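Part-time toy sorter / tester wanted, Zaltville

Start in February if poss, sooner if you're free. Utar is a toy library — we lend toys to families the way a normal library lends books. 763 families on the list now, and boxes come back faster than we can check them. Hence this ad.

## The job

- 8 hours a week, split how you like, but one bit has to be a morning
- opening returned boxes, checking nothing's missing, wiping down, repacking
- mending small stuff. Glue, new batteries, sewing a bear's ear back on
- typing it all up in the catalogue (old, slow, called Marty, you'll get used to it)
- saying hello to people at the hatch when it's busy

106 boxes waiting on the shelves as I write this. Not all urgent. Some are.

## Who we're after

Someone steady. You don't need a qualification, and we dont mind if you've been out of work a while or never had a job before. Being able to lift a full box helps. Patience with jigsaws helps more. If you've got kids and need to fit round school, say so, we can nearly always manage it.

Spelling not essential, as you can see. Reading your own handwriting is.

## Pay and that

Paid monthly, hourly rate is on the full sheet — ask and we'll send it. Holiday pay on top. Travel refunded from anywhere on the Vuvach bus line. Tea, coffee, biscuits most days. You can borrow toys free for as long as you work here, same rules on returns as everyone else.

Six-week trial, then we both decide.

## What gets sorted

Mostly wooden train sets, puzzles, dolls, dressing up clothes and a lot of building blocks. Red and yellow ones are the worst for going astray, check under everything. Catalogue has 1622 items in it, though a few of those are the same farm entered twice and need tidying up.
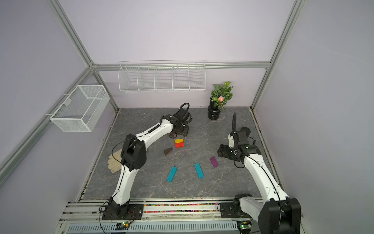

## How to apply

No form. Write us a few lines, or ring and leave a message, or hand a note in at the hatch before 4pm. Tell us:

- which hours you could do
- anything you've mended, big or small
- when you could start

We'll ask you in for a chat and half an hour of sorting (paid). Everyone gets an answer, might take us a week or two. Please put "sorter" at the top so it doesnt end up in with the late returns.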